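The Last Triangle

June
By Rasmus Eglītis

The budget for the Ronik visit was $55, and I was given it in an envelope, like a ransom.

"Make it look generous," said my manager. She had been at Fovel eleven years and had a gift for leaving a room before the follow-up question. I had been there since spring and owned a car with a big trunk, and so I was now Hospitality.

I had never laid out a table for anybody. At home we eat from the pan. But I'd been to enough funerals to know the principle, which is height. A cookie lying flat is a cookie. A cookie on a riser is an occasion. I borrowed every basket my mother would lend me and a clear stepped stand from a cousin who used to sell nail polish, and I was in the building by seven, moving a bottle of Coke an inch to the left and then moving it back.

The sandwiches were the trouble. I had ordered them from Kumari, the deli on the corner, where the woman at the counter looked at my envelope, looked at me, and asked how many people.

"Six," I said.

"And how hungry do you want them?"

She gave me what she could. They were good sandwiches, cut corner to corner, and I'm not ashamed to say I talked to them a little on the drive over. Between the parking lot and the elevator, though, I met the whole of Accounting. I also met two men who were fixing the carpet. I am a person who can't say no while holding food.

So by the time I got upstairs there was a good deal of everything else and not much in the way of lunch.

I decided on a tray. If you put one sandwich on a plate, people see that you have one sandwich. Put it on a tray and they think of it as the sandwich course.
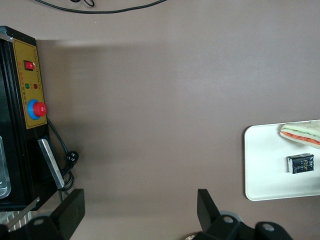
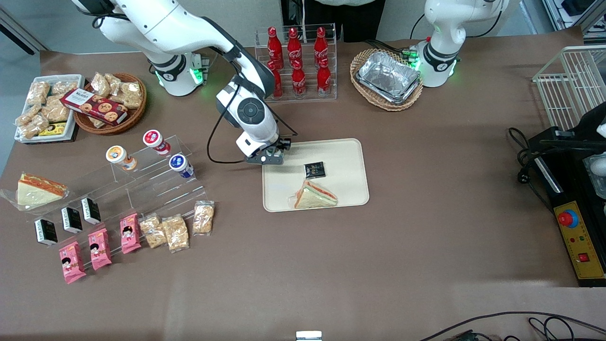 The Visitors

They came at noon, and they were the worst kind of guests, the polite kind.

There were four from Ronik and two from our side. Every one of them walked the length of the table with their hands behind their backs, like royalty at a cheese factory. They praised the baskets. A tall man said the bottles looked very smart in their rack. A woman with a green scarf read the word WALKERS off the cookie box out loud, approvingly, and did not open it. They all saw the sandwich. I watched each of them see it, and I watched each of them do the math.

"Please," I said. "Help yourselves."

"After you," said the tall man to the woman in the scarf.

"Oh, I had a big breakfast," she said, and I could hear her stomach from the doorway.

My manager came in, beamed at everyone, said "Doesn't this look generous," and was gone.

I've thought since about what I should have done. I could have cut it up. But I had no knife, only 100 napkins, bought in a panic, and you can't divide a triangle six ways with a napkin without somebody getting the point and somebody else getting a grievance. I could have eaten it myself and taken the blame. I did think about that for longer than a host should.

Instead I stood beside it and said things. I said it was from a local place. I said the bread was baked in Paju, which I had read on a sticker. The tall man asked where Paju was. I said north. He nodded for quite a while.

They began on the snacks at the far end, as far from the tray as they could get. Someone finally opened the cookies. After that it went quickly, the way it does once one person has crumbs on them, and soon I had a table with a lot of crumpled paper napkins on it and one sandwich holding its ground in the middle.

What the Woman in the Scarf Said

At a quarter past three they were putting on their coats. I had started stacking the baskets, because my mother wanted them back by supper and she keeps a list.

The woman in the scarf hung behind. She let the others get as far as the elevator, and she patted her pockets as if she'd lost something, and then she came over and stood next to me and we both looked at the tray.

"It's a shame," she said.

"It is."

"It would only be thrown out."

"I couldn't promise it wouldn't."

She gave me a look I can only call professional. Then she put it in her coat pocket, whole, patted the flap down, and held out her hand for me to shake.

"You'll find us very easy to work with," she said.

We got the contract. It came through at the end of the month, and at the staff meeting my manager thanked the engineers, the legal team, and the weather. Nobody from Accounting met my eye.

The following week she stopped by my desk with another envelope. Bigger group this time, she said, 55 of them, all day. She was in the hallway by the time I had it open.

There was $100 in it. I went down to Kumari. The woman saw me coming and put her pencil behind her ear.

"How hungry?" she said.

3 comments

marnie_b
I have been the woman in the scarf. It was a bagel and I regret nothing.

OldTollRoad
Enjoyed this, but anybody who has worked in an office knows Accounting would have taken the last one too. Also please tell us whether his mother got the baskets back.

Pim
"After you" is how my in-laws have kept the same slice of pie going for two Thanksgivings. Sent this to all of them.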